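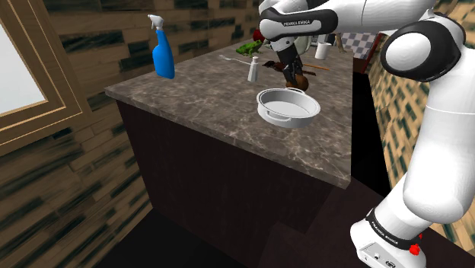 Notas de la ponente – «El brazo en la cocina: qué cambia para la plantilla»

Jornada interna de Servicios de Restauración, Muldale, 2 de octubre
Ponente: Sayaka Chiba, Dirección de Organización del Trabajo
Duración prevista: 25 minutos más preguntas

Diapositiva 1. Apertura

Saludo y agradecimiento a la dirección del centro de Muldale por ceder la sala. Mencionar a Yasuo Yoshida, responsable de cocina, que atenderá las preguntas sobre turnos al final de la sesión.

Explicar desde el principio qué se está viendo en pantalla. Es una simulación por ordenador de una encimera con un brazo Franka Emika. Ninguna de las cocinas del grupo tiene este aspecto. El fabricante no participa en esta presentación ni la ha revisado.

Pedir al público que se fije en la zona de la pinza: los dedos están junto a un objeto redondeado de color marrón, justo detrás de una cazuela blanca, ancha y vacía. Dejar unos segundos de silencio. Quien haya trabajado en una partida reconocerá la situación: una encimera con un bote pulverizador al fondo, una taza, un tenedor suelto y varias cosas más que alguien tendrá que ordenar. El orden de la mesa es trabajo, y en nuestros cuadrantes nunca ha figurado como tal.

Diapositiva 2. Alcance del proyecto Grastel

Grastel es el nombre del programa de automatización parcial de la preparación en frío y de la recogida de menaje. Se aprobó en marzo. Afecta a dos centros, Muldale y Vavavberg, y a 125 personas de plantilla entre cocina, office y almacén.

Leer literalmente el compromiso firmado: «La introducción de equipos automáticos no será causa de extinción de contratos durante la vigencia del programa». Repetir la última parte, «durante la vigencia del programa», puesto que se preguntará por ella. La vigencia termina con el convenio actual. No dar a entender que existe una garantía posterior.

Diapositiva 3. Qué tareas pasan al brazo

En la primera fase, únicamente tres: retirar piezas de menaje de la encimera, acercar recipientes a la zona de trabajo y devolver utensilios a su posición. Quedan excluidos el corte, la cocción y cualquier manipulación de producto sin envasar.

Volver un momento a la imagen inicial. El tenedor está tumbado sobre la encimera y la botella blanca de cuello estrecho queda a la izquierda de la pinza. Una persona resuelve esa disposición sin pensarla. Para el equipo, cada objeto cercano a otro es una decisión que hay que programar, ensayar y supervisar. Por eso la simulación precede a la instalación.

(Si hay tiempo: en la encimera simulada hay también una rana verde. Sirve para hablar de los objetos imprevistos. En el office de Vavavberg aparecen a diario llaves, teléfonos y bolígrafos, y el procedimiento debe decir quién los retira.)

Diapositiva 4. Qué cambia en el puesto

– El ayudante de office asume la comprobación de la encimera antes de cada ciclo. Se reconoce como tarea, con tiempo asignado de 9 minutos por turno.
– La parada del equipo corresponde a cualquier persona presente, sin autorización previa y sin que deba justificarla en el momento.
– El jefe de partida deja de repartir la recogida, pero sigue respondiendo del resultado.
– El puesto junto a la base del brazo no se considera zona de paso.

Insistir en el segundo punto. En las reuniones previas, varias personas manifestaron temor a ser señaladas si detenían el equipo. La instrucción es clara y está firmada por la dirección.

Diapositiva 5. Formación

El plan contempla 603 horas en total, todas dentro de la jornada. Las sesiones se imparten en grupos reducidos, primero con la simulación y después ante el equipo parado. La empresa instaladora, Takeda, aporta el personal técnico; los contenidos los fija nuestra área.

Reconocer aquí una dificultad. El turno de noche de Vavavberg ha quedado fuera del primer calendario. Se está corrigiendo. No comprometer fecha.

Diapositiva 6. Lo que aún no sabemos

Carga física: se espera una reducción de los desplazamientos con peso, pendiente de medición.
Ritmo: existe el riesgo de que la persona acabe adaptándose al ciclo de la máquina. El servicio de prevención hará una evaluación específica.
Clasificación profesional: si la supervisión se consolida, habrá que revisar la categoría. Es materia de negociación y esta presentación no la prejuzga.

No entrar en comparaciones con otros grupos del sector.

Diapositiva 7. Cierre y preguntas

Recordar que el cuestionario está disponible en papel en ambos centros. Se han impreso 200 ejemplares y las respuestas son anónimas.

Dar la palabra a Yasuo Yoshida para las cuestiones de cuadrante. Si se pregunta por el coste de los equipos, remitir a la memoria económica – está en la intranet, apartado Grastel, anexo segundo.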